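3.2 Word problems and the choice of the whole

The second part of the test was about the whole to which a fraction refers. In earlier lessons the pupils worked mostly with circles and rectangles, where the whole is drawn on the paper and does not change. In a word problem the whole must be found in the text, and sometimes it changes from one sentence to the next. We wanted to know if pupils notice this change when the story is familiar and when it is not familiar.

We wrote 12 problems and put them in 4 groups. The first group used food, the second used money, the third used distance, and the fourth used the storage space of a computer. In every group the numbers stayed the same and only the story was different. A typical problem from the fourth group was the following: "One-third of a hard drive is filled with photos. One-half of the remaining space is filled with films. What part of the drive is still free?" The matching food problem spoke of a loaf of bread which is shared between two families. Both problems have the answer one-third.

The fourth group was suggested by Bhavana Joseph, who had taught fractions in the Huaranga schools for several years before she joined the study. Her argument was that pupils hear about full and free space very often, but they have never cut such a thing with a knife. So the drawing cannot come from memory, and the pupil must decide how to draw the whole. We agreed with this argument, although two of the teachers found the context too technical. For these problems the worksheet had an empty strip at the bottom of the page, where the pupils could draw if they wished.

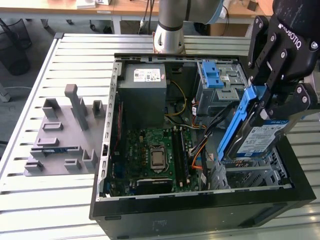
Figure 3. Hard drive held by a gripper over the drive cage of an open desktop computer case.

The answers were collected in March and marked by two persons separately. Henrike Sperling prepared the marking guide. We gave one mark for the correct fraction and kept a separate record of the method, so that a wrong calculation with a correct drawing was not lost. In total 3007 written answers could be used. Empty answers and answers which could not be read were removed before this number was taken. Of the usable answers, 1389 included a drawing of some kind, in most cases a strip or a circle divided by hand.

The most common error was the same in all groups. The pupil took one-half of the original whole and not one-half of the remainder, and then wrote one-sixth as the free part. This is a correct subtraction for a different problem, and we marked it with the code W (wrong whole). A second error, code D, was to add the two denominators and to write one-fifth. Some pupils wrote the steps of the correct solution and then crossed them out in favor of a W answer – we return to these cases in Section 4.

In the drawings we see a difference between the food problems and the storage problems. For bread, pupils often drew the thing itself, with a crust, and the parts were then not equal. For the hard drive almost all drawings were simple strips, and the lines were placed with more care. We do not claim that the strip is the cause of a better answer. It is also possible that careful pupils prefer to draw strips in any context, and our test cannot separate these two explanations. The interviews give some help here, and they are reported in the next section together with the teachers' comments.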